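发件人：Rurkholm 北片水样记录
收件人：家庭洗涤与水质邮件列表
日期：2025年10月12日
主题：Re: 软水器之后硬度不归零，浅色印花发暗，粉剂还是液体

以下逐段回复上一封。引文有删节，原文请看存档。先把单位说清楚：本文的硬度一律指总硬度，以碳酸钙计，单位毫克每升。列表里有人用德国度，有人用毫摩尔每升，前几轮讨论有相当一部分分歧只是单位没有换算。换算关系是，一德国度等于17.85毫克每升，一毫摩尔每升（钙镁合计）等于100毫克每升。

> 我们这边也是 Rurkholm 的管网，住北片。一月份
> 用 Ciler 的滴定盒测过一次原水，204。上周又测，
> 239。中间没有收到任何换水源的通知。想问这个
> 差别是测量误差，还是水真的变硬了？如果是后者，
> 软水器的设置要不要跟着改？

两者都可能有，但以水变硬为主。滴定盒的分辨率取决于一滴对应多少硬度。Ciler 那一盒如果按小体积水样操作，一滴的跨度比较大，相邻两次读数差一滴很正常。把水样体积加倍，同样的试剂，一滴对应的硬度就减半，读数的分辨力随之提高。说明书把这种做法写在背面的小字里，容易漏看。请用加倍体积的做法重测一遍，原水取样前放水，放到水温稳定为止，不要取软水器旁通管里存了一夜的水。

我这里的记录和你的走势一致，冬季低，夏末到秋季高。北片的水是地表水和井水混合供应，混合比随季节调整，井水占得多的时候硬度就上去。调整混合比不算更换水源，所以不发通知也说得通。水厂公布的年度数值是全年平均，拿来设置软水器会在秋季偏低。

设置要改。按体积再生的机型，可用水量和原水硬度成反比。你的树脂是6升，你说控制头上设的是每1,294升再生一次。验算如下：

1,294升乘以239毫克每升，得309克碳酸钙，折合6.19当量。除以6升树脂，每升树脂承担1.03当量。

普通强酸性阳离子树脂的总交换容量接近每升两当量，但家用机的工作容量远到不了这个数，取决于每次再生用多少盐。盐用得足，每升树脂能做到一当量稍多；用省盐档，会明显低于一当量。也就是说，你现在的设置在239的原水下已经贴着上限，没有留余量。如果控制头同时设成了省盐档，周期的后段必然漏硬度。这和你下面描述的现象吻合。

同样的树脂负荷，原水若是204，对应的周期水量是1516升。换句话说，1,294升这个设置在一月份是有余量的，到了现在余量正好被吃掉。装机的时候按当时的水质调过，之后没有人再动，这种情况在列表里出现过多次。

> 软水器出口我用试纸测，刚再生完是最浅的那一格，
> 快到下次再生时颜色明显变深，但也没到原水那一格。
> 这是树脂坏了吗？机器用了有些年头。

从这个描述看不出树脂坏了。树脂床失效是一个前沿逐渐下移的过程，前沿到达出口之后，出水硬度先缓后快地上升。周期末段出水变硬，说明前沿已经到了出口，也就是周期设长了，或者再生不充分。

树脂老化的表现不一样：刚再生完就不归零，或者把周期缩到很短仍然在中途漏。自来水中的余氯会慢慢破坏树脂的交联结构，树脂颗粒变软、吸水膨胀，压降升高，有时在出水滤网上能看到碎屑。建议按这个顺序排除：

一、检查旁通阀。旁通阀没有关严，或者阀上的混水旋钮开着，出水就会始终掺有一部分原水。特征是漏硬度的量与周期位置无关，刚再生完也有。你的情况刚再生完是最浅一格，旁通阀的嫌疑不大，但混水旋钮仍然看一眼。

二、检查盐箱。盐面以下有没有空腔，用一根木棍从上往下捅，捅得穿就是结了盐桥。盐桥下面的水没有接触到盐，吸进树脂罐的是稀盐水，再生自然不充分。

三、检查射流器。再生到吸盐那一步时，观察盐箱液位是否按正常速度下降。液位不动，多半是射流器或者它前面的小滤网堵了。滤网拆下来冲洗即可，装回去时注意密封圈的方向。

四、以上都正常，再把周期缩短。我建议先缩短五分之一，连续观察两个完整周期，只改这一个参数。再生盐量暂时不要动，同时改两处就分不清是哪一处起的作用。

试纸在低硬度段的分辨力有限，颜色接近的两格很难判读。判断漏点请用滴定，哪怕只在周期末段测几次。试纸适合日常看有没有大的变化，不适合用来定参数。

另外补充一点，钠型软水器并不减少水中的总离子，只是把钙镁换成钠。原水239，全部交换后增加的钠是每升110毫克。对洗涤没有影响，但厨房冷水龙头最好接在软水器之前，需要控制钠摄入的人应当按医生的要求处理，本列表不讨论这个问题。用电导率笔去测软水器前后，读数基本不变，也是同一个原因。上个月有人据此断定机器没有工作，那个结论不成立。

> 第二个问题。床品和小孩的东西，浅色印花的部分
> 洗久了发暗，像蒙了一层灰。深底色的看不太出来，
> 粉底的最明显。用的是 Clillia 液体，按瓶盖刻度
> 倒的。有人说是染料掉了，有人说是洗涤剂残留，
> 到底怎么区分？

发暗至少有四种来源，处理方法互不相同，有些甚至相反，所以先区分再动手。

第一种，染料或颜料本身的损失。活性染料印花的掉色主要发生在头几次洗涤，是没有洗净的水解染料，之后趋于稳定。涂料印花靠粘合剂固着，掉色集中在摩擦大的地方，例如折边、被角、枕套开口。颜料随粘合剂膜一起脱落，露出下面的白布，因此局部变浅而不是整体变灰。

第二种，荧光增白剂的变化。白色部分原先含有增白剂，日晒后分解，白度下降，略微偏黄。紫外灯下比较一块晒过的和一块没有晒过的，差别很清楚。没有紫外灯，可以翻开缝份对照，缝份里面的布基本没有见过光。

第三种，再沉积。污垢从织物上脱离之后，因为悬浮能力不够，又落回到织物表面。硬水、洗涤剂不足、装载过满都会加重。再沉积是整体性的，白色波点和白色图案先显出来，浅粉其次。

第四种，无机盐沉积，也就是通常说的结壳。碳酸钙或钙的其他难溶盐沉积在纤维之间，手感发硬，毛巾尤其明显，颜色上的表现是饱和度下降，因为表面的细小晶体散射光线。

浅底大面积印花、上面又同时有白和黑的布料，适合做这种判断：白看再沉积，黑看结壳，底色看染料。纯色的床品只能看一个量，四种来源混在一起。家里如果有这样的布，固定选一块地方，每隔一段时间在同样的光线下看。

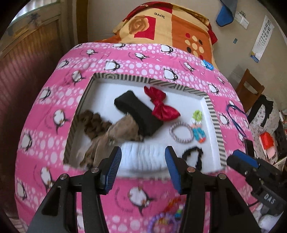 附图一：粉底波点企鹅印花床罩，上面的白色泡沫浅盒里有黑色布发带和红色缎面蝴蝶结

最简单的区分办法是柠檬酸浸泡。取一小块可以牺牲的布，或者一条同批洗涤的旧毛巾，温水配成稀柠檬酸溶液，浸半小时，漂洗，晾干，和没有浸过的一块对比。手感变软、颜色变鲜，说明有碳酸盐沉积。没有变化，转而考虑再沉积。再沉积的验证办法是用足量粉剂、软化水、较高水温单独洗一次，白色部分有改善就是它。两种办法都不起作用，剩下的才是染料损失和增白剂变化，这两样洗不回来。

浸泡前把金属配件拆下。缎面、蕾丝、带胶粘结构的发饰一类不要放进去。很多发饰的蝴蝶结是热熔胶固定的，热水会让胶软化；缎面若是醋酯纤维，受热受酸都不合适；若是聚酯，问题小一些，但揉搓起皱之后不容易恢复。红色缎带另有一个问题，深色缎带的湿摩擦牢度往往不如主面料，和浅粉一起浸泡有沾色风险。单独用冷水手洗，用白布按压一下看有没有颜色转移，再决定以后能不能和别的东西一起洗。

含氯漂白水和酸性物质不可同时使用，也不可在没有漂清的情况下先后使用，会放出氯气。这一条在列表的常见问答里有，仍然重复一遍。

> Clillia 也有粉剂，价格差不多。列表里似乎偏向
> 粉剂，理由我没有完全看懂。液体不是更容易溶解吗？

溶解不是主要矛盾，主要矛盾是助洗剂。

阴离子表面活性剂里用量最大的直链烷基苯磺酸盐，遇钙会形成溶解度很低的钙盐，有效浓度随之下降。皂类更敏感，直接形成皂垢。助洗剂的作用是先把钙镁处理掉，让表面活性剂留在溶液里。粉剂可以装下相当大比例的助洗剂，常见的是沸石、碳酸钠、硅酸钠和柠檬酸盐。液体受稳定性限制，无机助洗剂加不进去多少，一般只有少量柠檬酸盐或有机膦酸盐，靠提高对钙较不敏感的非离子表面活性剂来补偿。

用数字看会清楚些。设主洗进水15升，原水239，钙镁合计35.9毫摩尔。若全部用柠檬酸盐络合，按一比一计，二水柠檬酸三钠需要10.5克，而柠檬酸对钙的络合并不强，实际要给过量。若用碳酸钠沉淀，按化学计量是3.8克，同样需要过量才能把钙压到足够低，并且产物是碳酸钙固体，悬浮得不好就落在布上。所以只靠碳酸钠的廉价粉剂在硬水里会造成结壳，这是粉剂的缺点，列表里说得不够。沸石走的是离子交换，不产生新沉淀，但对镁的交换慢，水温低时更慢，颗粒漂洗不净时会在深色布上留下白点。

Clillia 的液体标签我看过一份，硬度分档写在背面，瓶盖刻度默认对应中等硬度。你那里如果软水器正常，按软水档用，瓶盖刻度倒满是过量，过量的结果是泡沫多、漂洗负担重。如果软水器在周期末段漏硬度，那几次洗涤又变成不足。一瓶洗涤剂，同一个刻度，前几天过量，后几天不足，布上的表现就会互相矛盾。这也是我主张先把软水器调稳，再讨论洗涤剂的理由。

粉剂和液体的取舍，我目前的做法如下，供参考：

白色和浅色的床品、毛巾：粉剂，含氧系漂白，水温取洗标允许的上限。液体通常不含氧系漂白，长期只用液体，茶渍和汗渍的有色成分会逐渐积累，这也是浅色发暗的一部分来源。

深色和涂料印花：液体或者护色型粉剂，不含漂白，翻面洗。涂料印花的粘合剂膜怕高温和强摩擦，甩干转速降一档。

带填充的被子：液体，量减少，加一次漂洗。填充层把洗涤液含在里面，普通漂洗次数不够，粉剂中的不溶物更难带出来。干燥要彻底，中途取出来拍松再放回去，外层摸着干了不代表里面干了。

羊毛和真丝：中性液体，不用含酶产品。蛋白酶分不清污渍里的蛋白和纤维里的蛋白。

> Wegener 的洗衣机，菜单里有个水硬度设置，
> 我一直没动。设成软水和硬水到底改了什么？

Wegener 带自动投放的机型，这个选项改的是投放量的系数，不改进水量，也不改漂洗次数。没有自动投放的机型，有的只影响提示清洁内筒的间隔。翻到说明书里投放那一章，表下面有注，不同年份的写法不一样。

自动投放的两个容易出错的地方：其一，储液盒的浓度设置按洗涤剂标签上的每次用量填写，标签给的是某一装载量下的某一硬度档，要三者对上。你填了硬水档的用量，又在菜单里把硬度设成硬水，就加了两遍。其二，储液盒长期不清洗，液体在出液口干结，投放量会偏低而机器不报警。储液盒拆下来用温水冲，出液口用软刷，不要用针捅。

在软水器正常的前提下，菜单设软水，储液盒按软水档的用量填。软水器没调好之前，建议先关掉自动投放，手工加。

> 还有装载量。床罩、被套、床单放在一起洗，滚筒
> 看着只有大半满，但洗出来有的地方像没洗到。

大件织物的问题在于包卷，重量没有超也照样发生。被套口不扣上，其他小件会钻进去，滚到最后成为一个球，球心部分既没有洗涤液交换，也没有漂洗。做法是被套扣好、翻面，床单不要折叠整齐再塞进去，抖散，一件一件放。厚的床罩单独洗。薄厚混装还有一个坏处，厚件吸水多，甩干时偏心，机器反复重新分布，最后往往以较低转速结束，出来含水多，晾的时间长，容易有味道。

另外，大面积的平纹床品遇水以后会贴在滚筒壁和门玻璃上，上半部分接触不到洗涤液。机器有床品程序的，用床品程序，它的水位比标准棉织物程序高，正反转的间隔也不同。节能程序水位低，靠延长时间弥补，对大件不合适。 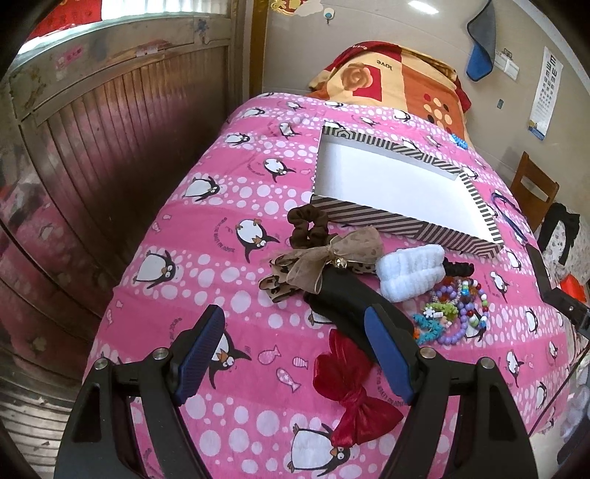
附图二：粉底印花被，白色波点横带、黑白企鹅和浅色小鱼图案

印花床品的洗标要核对。同一套里，被面和里布可能不是同一种纤维，洗标按两者中要求较严的一种写。没有洗标的，或者洗标已经洗得看不清的，按聚酯棉混纺处理：中温，中速甩干，不用含氯漂白，低温熨烫，印花面朝里。

晾晒的问题顺带说一下。粉色系染料中有一部分耐光牢度不高，直射光下比洗涤掉得更快，而且是朝光的一面单独变浅。判断方法仍是翻缝份。晒的时候把反面朝外，或者放在通风的阴处。床如果靠窗，白天有直射光落在被面上，那一块的褪色速度和晾晒没有本质区别，换季时把床罩掉个头铺，变化会均匀一些。

> 最后，清洗过程中要不要加白醋？网上说法很多，
> 有说代替柔顺剂的，有说保护颜色的。

放在最后一次漂洗，少量，有一定作用，作用是中和残余碱度，并溶掉一点刚析出的碳酸盐。对结壳严重的织物，白醋浓度太低，不如柠檬酸。放在主洗里没有意义，它会和碱性洗涤剂中和，两边都浪费。所谓固色，对活性染料和涂料印花都没有依据，染料和纤维已经成键的不需要，没有成键的醋也留不住。

长期用酸还要考虑橡胶件。门封和排水管的橡胶对稀酸的耐受尚可，频繁使用且漂洗不净时会加快老化。Wegener 的说明书不推荐在投放盒里加醋，理由没有展开写。偶尔一次影响不大，每次都加不建议。

柔顺剂的主要成分是阳离子表面活性剂，吸附在纤维表面，降低摩擦，代价是吸水性下降，毛巾不宜用。它和阴离子表面活性剂相遇会形成不溶物，所以必须在漂洗干净之后加入，漂洗不足时加柔顺剂，浅色布上会留下油腻的斑。有人把这种斑当作洗衣机漏油去报修。用热水加粉剂重洗一遍可以去掉。

下面是建议你执行的顺序，和上文有重复，方便对照。

1. 用 Ciler 滴定盒，加倍水样体积，重测原水和软水器出水。出水至少在再生后第一天和再生前一天各测一次。
2. 检查混水旋钮、盐桥、射流器滤网。
3. 确认控制头的盐量档位，记下来，不改。
4. 周期水量缩短五分之一，观察两个周期。
5. 出水稳定以后，洗涤剂改按软水档用量。自动投放此前保持关闭。
6. 用旧毛巾做柠檬酸对比，确认有没有结壳。有结壳的，浅色棉织物分批浸泡，每批漂清后再进洗衣机。
7. 浅色床品改用粉剂，连续几次之后再评价。不要一次洗完就下结论，再沉积的消除需要多次洗涤。

测量结果请发到列表，注明取样位置、距上次再生的用水量、水样体积。只写“正常”或者“偏硬”的报告没有办法和其他人的数据放在一起。北片另外几户的原水记录我整理好以后会发一份纯文本，列与列之间用制表符，不发表格附件，列表服务器会把它剥掉。

关于上一轮有人问到的物理阻垢器，也就是套在水管上的磁环和线圈：它不改变硬度，滴定前后读数相同，不影响表面活性剂和钙的反应，因此对本文讨论的洗涤问题没有帮助。它对水垢附着有没有作用是另一个题目，请另开主题，不要在这个主题下回复。

聚磷酸盐滤芯也被提到过。它的作用是延缓碳酸钙结晶，投加量很低，达不到络合全部钙镁的程度，同样不会让滴定读数明显下降。装在洗衣机进水口，对加热管有一定保护，对布的发暗作用有限。滤芯里的药剂溶解速度受水温影响，热水管路不要装。

更正：我在之前一封里把工作容量写成了按每升树脂两当量计算，那是总容量，不能用来定周期。按那个数设置的，请改回来，否则周期后半段基本没有软化。

Rurkholm 北片水样记录

--
家庭洗涤与水质邮件列表
退订：向列表地址发送空邮件，主题写“退订”
回复时请删去不相关的引文，引文行首保留大于号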